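Keeping a Shared Office Kitchen Usable

Most offices with more than a handful of people end up with the same trouble. The sink fills by 11 in the morning, the fridge smells by midweek, and a note goes up on the cabinet door that makes things worse. A shared kitchen is one of the few jobs a whole team does together, and the way it runs affects how people get along at their desks.

These tips come from the kitchen on our floor at Firnerstead, which serves 21 people across three departments.

Start with the sink

Leave one side of the sink empty at all times. If you have a single sink, put a dish tub next to it and let the tub take the dirty mugs. People will rinse a cup if they can reach the faucet. They won't if they have to move a stack of bowls first.

Keep the sponge in a holder that drains and replace it every Monday or whenever it smells, whichever is sooner. Buy dish soap in the large refill jug and decant it. Ours lasts from January into spring.

Pair people up for cleanup

A rota with one name per week tends to fail the first time that person is out. Put two names on each week, and pick them from different departments. The Witura account team and the warehouse desk barely spoke before they started sharing kitchen weeks. Now they sort out delivery questions while the dishwasher is being unloaded.

Keep the weekly job short enough to finish in 11 minutes:

Empty the dishwasher and run it again at 4 p.m.
Wipe the counters and the microwave door.
Take out the food waste.
Check the coffee and write down what is low.

Anything bigger, such as descaling the kettle or washing the fridge shelves, goes on a separate list and gets done by four people in one go at the end of the month.
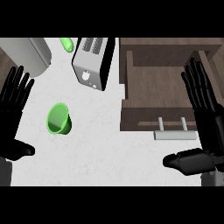 Wipe counters with warm water and a drop of dish soap. Vinegar is fine on glass and steel but it will dull natural stone, so find out what your counter is made of before you put a spray bottle out for everyone. Dry the surface afterward with a cotton towel — paper towels leave lint and run out fast.

Fridge rules that people follow

Put a roll of masking tape and a marker on top of the fridge. Name and date on everything, no exceptions for managers. Unlabeled food goes out on the last afternoon of the work week. Give one shelf to shared items like milk and butter so there is no argument over whose carton it was.

Set the fridge to 37 degrees and leave the dial alone.

Money

We tried a coffee jar and it was always short. A flat amount per person works better, collected once a quarter. Our office manager orders filters and trash bags from Tundix in one box, which costs less than separate trips to the store. The last order came to $73.

When it slips

It will slip, usually in a busy month. Skip the note on the cabinet. Bring it up at the regular team meeting, keep it to two minutes, and ask what is getting in the way. Last time the answer was that the trash can was too small. We bought a bigger one.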